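20th October. Left gripper, drift on hold

Fault showed up again this morning on the egg task. Left gripper closes on the egg, reports holding, then the jaw width creeps shut while the arm is waiting for its next move. No command sent, no warning on the console. Mahfuz had the log open at the time and saw the width number going down on its own. He hit the stop on the remote. Shell was cracked on one side when we got it out, contents still inside, so no mess in the fingers this time.

That makes 3 since we put the Jallen firmware on. The first two I wrote off as bad placement on my part and did not log properly. Should have. If anyone has notes on those, please add them under this entry.

What we checked before lunch:

Finger screws on the left, all tight.
Cable from the sensor module down the arm. Moved it by hand with the gripper holding a foam block. No change in the reading.
Force limit in the config. Left and right have the same value.
Zero offset on the left force sensor. Off by 9 counts from what is on the calibration sheet. Right is off by 2.

The offset is the only thing that looks wrong so far. I don't think 9 counts is enough to crack an egg by itself, but if the hold loop keeps adding it every cycle it would give us the slow creep we see. Fathima thinks the loop is not clearing its error term after the grasp is confirmed. She is going to read through that part of the code. Either one would fit.

Re-zeroed the left with the fingers open and nothing touching, saved it, power cycled, checked it again. Then set up with the carton to the right of the left gripper, same as this morning, and ran at low speed with Darius on the remote.

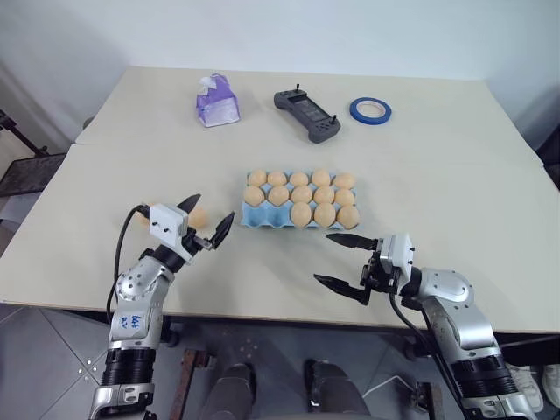
Left gripper with an egg beside the carton, right gripper open.

First hold after the re-zero was fine, no creep in the log. Second also fine. On the third the width started moving again near the end of the wait, much slower than this morning, and Darius stopped it. Egg not cracked. So the offset was part of it but does not explain everything.

Ran the same thing on the right arm for comparison. Flat line the whole time. Swapping the sensor modules left to right would tell us if the fault follows the part, but Nazma needs the right arm as it is until her runs are finished, so that waits.

Safety note. The console showed HOLD in green the whole time the jaws were closing. Anyone looking only at the screen would think it was fine to reach in. Until this is fixed, hands stay out from between the left fingers whenever power is on, including to take an egg back. Stop first, open the jaws from the console, then reach. I put this on the sheet by the door and told Anwara, who has the next session.

To do:

Fathima, error term in the hold loop.
Me, script to stop the arm if width changes during HOLD. Also plot the two earlier failures if the logs are still on the Sultana drive.
Mahfuz, ask Jallen if the hold code changed between the March release and this one.
Left arm off eggs until then. Foam blocks only.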